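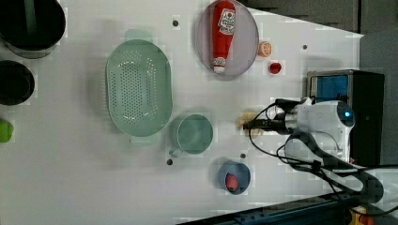 The white table, with the ketchup lying down on its plate.

My aunt left me the apartment in Tradholm, the white table, and a note that said the ketchup goes on the plate. That was the whole note! She had 452 books and a bad hip and a very good lawyer, and out of everything she could have told me she picked ketchup.

So I moved in that January with two suitcases and I did what I was told. Plate near the top of the table, bottle across it lengthwise. I figured I'd keep it up for a week, out of respect, and then I'd live like a normal person and put the bottle in the fridge door.

The first time I put it in the fridge door, the bus to Wirkano didn't come. I stood at the stop for 49 minutes with my feet going numb (wrong shoes, my own fault), and then walked home and found a letter from the gas company saying I owed them 195 dollars. Fine. Things happen. But I took the bottle out again and laid it back down on the plate, feeling like an idiot the whole time, and the next morning the gas company called to say they'd mixed me up with the bakery downstairs.

You can see how a person gets started.

After that I began to wonder about the rest of it. The colander had been sitting on the left when I got there, so I left it on the left. I'd drain my noodles in it, rinse it, dry it, and set it right back in its spot, long way up and down. The blue bowl stayed down toward the bottom, where I could reach it from my chair. One evening I swapped the bowl and the colander just to see, and I swear I stood there holding my breath like I'd lit a fuse.

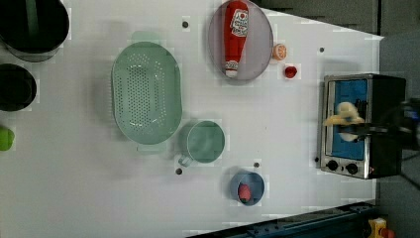 Nothing happened. I waited up until 11, ate a bowl of cereal over the sink so I wouldn't disturb anything, and went to bed sort of disappointed. In the morning I put them back anyway, and while I was at it I wiped the table down and thought about her doing the same thing, all those years, reaching around the same dishes with the same kind of rag.

She used to come to our house for dinner when I was small and she'd move everything on our table. Salt, cups, my father's elbow. We laughed about it in the car when we'd dropped her off, and I laughed the loudest, and I'd forgotten that until I had the rag in my hand.

I bought my own bottle when hers ran out. It was on sale, and I carried it up the stairs, laid it across the plate, turned it until the cap pointed the right way, and started the water for noodles.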